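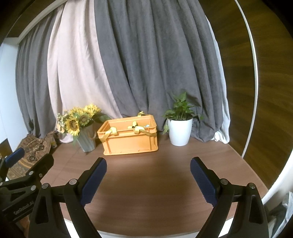 Finger pads on my hand-held grippers keep losing small stuff at the bottom of a crate

Posted by zirnbridge_garage in Home Builds

Hi everybody, and sorry in advance for the length of this one, I have been chewing on it since July and I'd love some fresh heads. I have a pair of hand-held grippers, the kind with black linkage plates, silver pivot screws and the dark navy ribbed pads on the inside of the jaws. I work with them at a table in my garage, and the job I've set myself is tidying: things go from the tabletop into an orange plastic crate with yellow carry straps, and then come back out again. Eventually I want an arm I'm building (I call it Lilance, it's mostly printed parts and a lot of hope) to do the same job with the same fingers.

Big, soft things are a joy. I can pick up a crumpled cloth all day long. The trouble is the little things. There's a small yellow bow-shaped piece that I put in the crate, and when I reach down for it the pads touch it, it turns, and off it slides toward the wall. I can get it maybe half the time. The jaws open 16 of my little tick marks on the linkage and I only need two or three of them for something that size, so I don't think I'm short on travel. It feels more like the tips meet a bit crooked and the pads are too hard to forgive me for it.

The straps are the other headache. One loops over the front rim, and every so often a jaw goes under it on the way in and I lift the whole crate. Do I take the straps off, or is that cheating? I'd like to keep them because I carry the crate around by them.

I have a roll of softer rubber sheet on the shelf and I'm not afraid of glue. Should I replace the pads, shim them, or leave the hardware alone and practice more?

MacDonald_bench

Welcome, and what a nice project! I went through the same thing on my own build, so let me save you a few evenings. Before you cut any rubber, check the pivots. Close the jaws slowly on a strip of paper, right at the tips, and try to pull it out. Then do the same halfway up the pads. If the paper holds in the middle and slips at the tips, your pads are meeting in the wrong place, and softer rubber will only hide it for a while. Mine had one pivot screw a hair loose, and snugging it up (gently, the jaw should still swing freely) did more than all the pads I'd bought.

If the tips still don't meet, put a thin shim behind the lower end of each pad. I used two layers of masking tape the first time, just to see, and it was so good that I left it there far too long. Do both sides the same, or everything you pick up will lean.

For the approach, come straight down and let the tips rest lightly on the floor of the crate before you close. Small things roll when you close from above them. And if something ends up against the side, push it into a corner and use the walls to hold it for you. It feels clumsy but it's a perfectly good move, and Lilance can learn it too.

I'd keep your old pads in a drawer whatever you decide. I threw mine out and was sorry by Monday.

Jusosard

softer rubber, done. ribs running across the jaw, not along it. clean them with a damp rag, dust kills grip faster than anything.

plum_and_solder

I agree with the paper test, but I'd like to put in a word for the straps. Please leave them on! If your arm is going to live in a real house it will meet straps, handles, cords and all the rest. What I did with a similar crate was fold the straps down flat outside the walls for the first 200 tries, until I had the picking part comfortable, and then let them fall wherever they liked. By then my hands knew to come in over the long side with the jaws mostly closed and only open up once they were below the rim. That one habit took care of nearly all of the snagging.

On weight, watch what the new pads do to the feel of the jaws. I glued on a thick set once and the closing got so mushy that I was squeezing twice as hard without noticing, and my wrist told me all about it the next morning. Thin sheet, a thin layer of glue, clamp it overnight and trim the edges with a fresh blade.

Also, do some of your runs with other things on the table. A vase or a potted plant next to the crate makes you plan your elbow, and an arm will need that even more than you do. I'd love to hear how Lilance gets on with the yellow bow, so please come back and post when you've tried the shims.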